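Orura opens bookings for two-armed kitchen helper trial

TITVILLE, 15 Apr 2022 – Catering businesses in and near Titville can now book a two-armed robot by the month, under a rental service launched by local firm Orura.

The service, called Eide, covers the robot, its hands, set-up on the customer's own bench and training for two staff members. Orura is aiming it at school kitchens, aged care homes and small fruit packers, where much of the day goes to moving food from a bench to a plate or bowl.

Rental is $626 a week with a minimum term of six weeks. Delivery is included within 140 kilometres of the company's workshop in Wastthorpe. Customers farther out pay freight both ways.

Fruit handling is the first job on the Eide list. Soft, rounded food is hard to grip without bruising, and Orura says most of its work over the past year has gone into how hard the fingers press and when they let go.
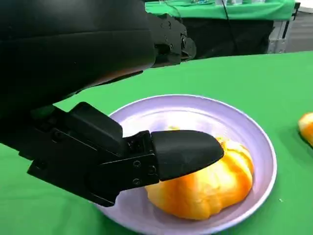 A rounded black fingertip rests on a peeled orange on a lavender plate.

Sverre Björklund, who runs the rental side of the business, said customers choose the type of hand when they book. A simple gripper suits firm items of much the same size. A hand with several fingers costs more and takes longer to set up, but copes better with odd shapes.

"If you only ever plate one thing, take the gripper," Björklund said. "We would sooner rent you the cheap one and have you stay on."

Both kinds can be fitted to the same robot, one on each arm. Changing a hand over takes a trained person around 60 minutes, including the checks afterward. Orura asks that staff stay clear of the bench until those checks are finished.
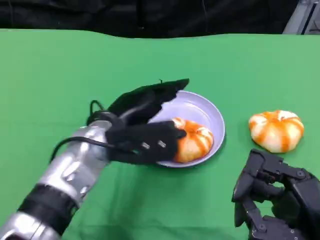
One hand touches an orange-and-white striped piece in a shallow bowl, with a second piece on the cloth.

New jobs are taught by guiding the arms through the movement several times. Orura does this for the first two jobs at no charge. After that, customers can teach the robot themselves or pay for a visit.

The rental does not cover cleaning. Bench cloths, bowls and plates are supplied by the customer, and the company recommends plain colours that stand out from the food. Finger pads are treated as a wear item, with one spare set supplied at the start of each term. 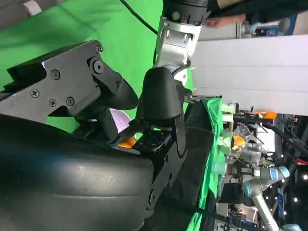 Signe Hovland said the weekly price looked fair but that six weeks was a long commitment for a small kitchen, and she would want a shorter trial before signing. She also asked who would pay if the robot sat idle waiting for a part.

Björklund said rent stops on the second day of any breakdown and starts again once the robot is back at work. A shorter term is being considered for the slower months.

Bookings are open now through the Wastthorpe workshop, with the first deliveries due in June.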